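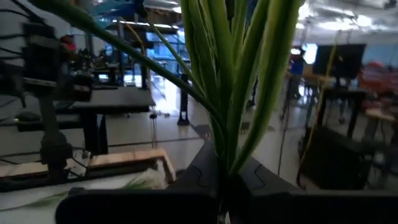

Long greens, held by the gathered end.

Flower arranging at Zarnamness: your questions, more or less answered
Updated Tue 24 January

Do I need to bring anything?
Patience and sleeves you can push up. Stems, vases and the odd bit of fluff come out of the Wanden boxes, which hold over 900 pieces and no instructions.

Which end do I pick up?
The gathered end. Strap leaves fan out whether you want them to or not, and if you grab them by the tips you'll be wearing them. One long stem always heads off in its own direction. Let it go.

My sprig ended up on the worktable. Is it ruined?
No. It's a sprig on a worktable. Pick it up when you get to it.

Which vase should I use?

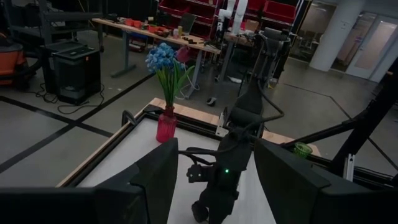
Vases cause more arguments than flowers do, so we keep the rule short: the heavier the heads, the wider the neck. Try the bunch in your hand before you commit. Clustered blossoms sit best packed together at the top, with the leaves left to flop outward, as the blue ones do in the ribbed red vase. A pink flower tucked in beside them is plenty. The small green glass cup is too short for this sort of bunch - people try anyway.

Do artificial flowers need water?
We get this every October. No.

How do I clean the faceted glass?
Soft brush, warm water, dish soap. The Lomen guide runs to 3000 words on the subject and says the same thing.

Can I take my arrangement home?
You can take a picture of it home. The stems go back in the box, sorted by length, greens on the left.

Who is Alvarado?
Alvarado is the cupboard. Spare vases are on the second shelf. Please close the door gently, it sticks.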